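Notes for anyone who opens the `flerkbridge-crockery` folder and wonders why a spreadsheet of plates needs a README. It needs one.

## What's in it

A list of the tableware at the Flerkbridge community kitchen, one row per piece, typed up by Tineke Van Wijk in April. There are 109 rows and 11 columns. Two of the columns are both called `notes`, for reasons lost to history.

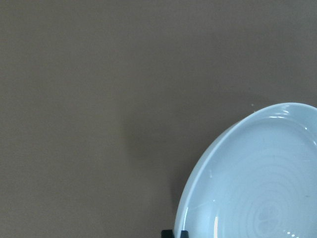 The `maker` column is mostly blank. Where it says Griren or Restrepo, somebody read the stamp. Where it says "Restrepo??", somebody needed glasses.

## Columns worth knowing

- `kind`: plate, bowl, or "dish", used when an argument broke out
- `color`: plain words only. We once had nine spellings of gray
- `chips`: how many, rim first
- `shelf`: matches the labels in the pantry, apart from shelf 16, which fell down

## Known problems

Saucers were entered as plates until row 40 – after that they are saucers. Please don't fix this by hand. The Sekix import script already fixes it, and doing it twice makes them bowls.

Blue is also a mess. `pale blue` and `light blue` mean the same thing, and we have agreed to stop discussing it. 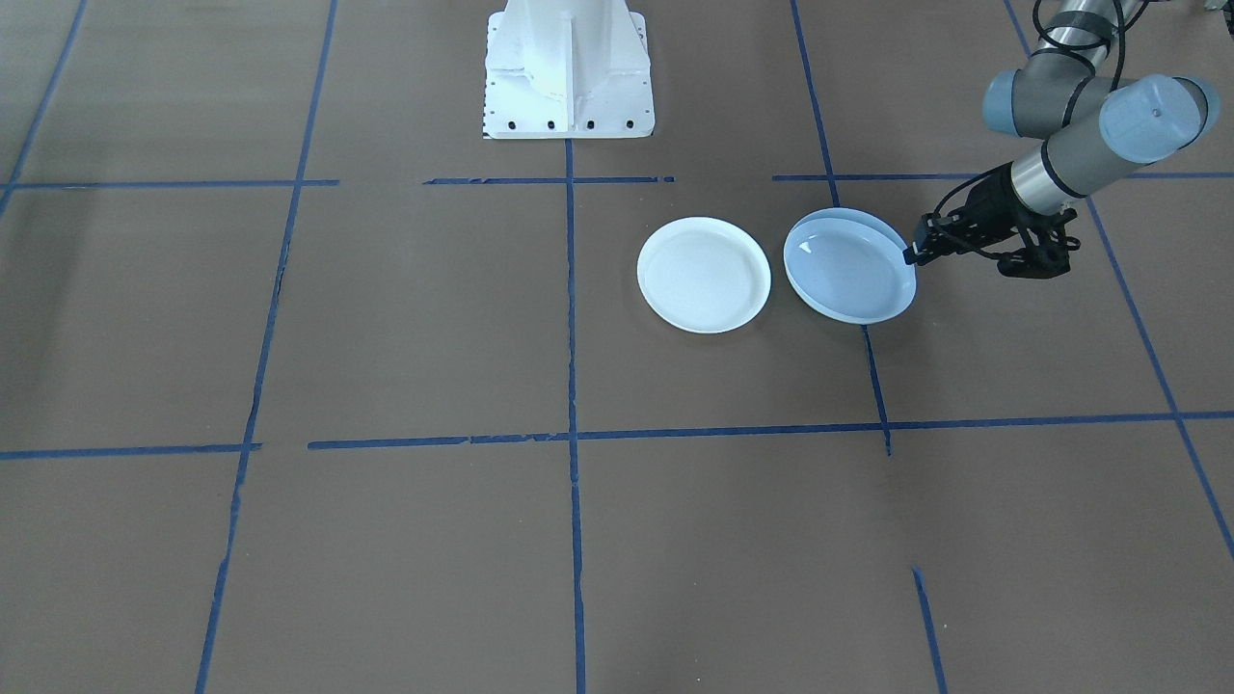
*One white plate, one pale blue dish, both empty.*

## Changes

Send them to Tineke with the row number in the subject line. She reads everything, then replies to the parts she agrees with.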